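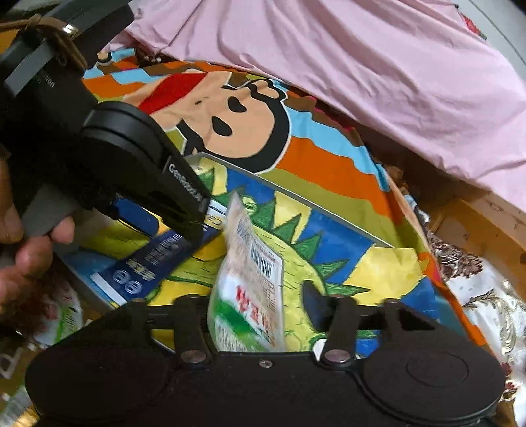 Will my bill go up because of the battery or won't it, came one message from Brorncombe, and please put the answer at the top of the page this time.

Fair enough! It won't. Joining the Brorncombe battery program costs nothing, and your rate per kilowatt-hour stays where it was set in April. Everything else we've been asked so far is below, and we've tried to keep the engineering talk to the parts people keep asking about (there's more of that than we expected, and we love it).

Brorncombe Community Battery: Your Questions
Page updated Tue 5 October

What is the community battery?
It's a large shared battery on the old pole yard next to the Sultia substation. It charges in the middle of the day, when the rooftop panels on the east side of town are making more power than the neighborhood can use, and it gives that power back in the evening when everybody gets home and starts cooking. Irkar owns and runs it, the same as the lines and the transformers.

How many homes can take part?
The first round has room for 254 homes, all fed from the Sultia substation. If your account number starts with 32, you're on that substation and you can sign up. If it doesn't, you can still put your name on the list for the second round, which will cover the homes fed from Wihongi.

Do I need solar panels?
No. This is the question we get most, and we're delighted to say renters, condo owners and people with big shady maples over the roof are all welcome. Homes with panels send their extra power to the battery. Homes without panels can draw a share of it in the evening at the midday rate. Both kinds of home are needed for the thing to work well.

What do I get out of it?
Each home gets a daily share of up to 5 kilowatt-hours from the battery. Between the start of the evening peak and bedtime, your first kilowatt-hours are billed at the midday rate until your share is used up. After that you go back to your usual evening rate. You don't have to press anything or watch a clock. It shows as its own line on the bill, called "Battery share."

What if I don't use my share?
It goes back into the pool for that night. Shares don't roll over to the next day, and they can't be passed to a neighbor. We did look at rollover, and it made the bill so hard to read that we dropped it.

Will it keep my lights on in a storm?
Not in this first stage. If a line comes down on your street, the battery can't get around the break any more than the substation can. What it can do is ease the load on the Sultia transformer on very hot evenings, and that was the cause of two of last summer's short outages. If someone in your home relies on medical equipment, please stay on our priority list and keep your own backup plan in place.

Is it noisy?
The cooling fans make a low hum when the battery is working hard. There's a sound wall on the side facing the houses, and the nearest back fence is 300 feet away. If you can hear it indoors, call us and we'll come out with a meter in the evening, when the fans run most.

Is it safe?
Every battery cabinet has its own temperature sensors and its own shutoff, and the cabinets are spaced apart from each other. The site is monitored day and night from the Irkar control room. The local fire crew has walked the site with us and has its own key to the gate.

Do I need a new meter?
Only if yours is one of the older dial types. A smart meter is enough as it is. If you need a swap, it's free, and the power is off for a few minutes while the crew does it. We'll call to set a time first – no surprise visits.

Can I leave the program?
Any time. Tell us by phone or through your online account and you'll be out at the end of the billing period. There's no fee for leaving, but your place goes to the next home on the list.

I have my own home battery. Can I still join?
Yes, and please do mention it on the form. You keep full control of your own battery. We just need to know it's there so the two don't end up charging at cross purposes.

Can we visit?
Oh, we hope you will! We open the gate for a walk-through on the first Saturday of each month. Closed shoes are required, and children are welcome with an adult. Park on the Wihongi road side, as the yard entrance has to stay clear for trucks.

How do I sign up?
Use the form in your online account, under "Programs," or fill in the paper card at the Irkar front counter. Have a recent bill with you for the account number. You'll get a letter confirming your place and the date your first battery share begins.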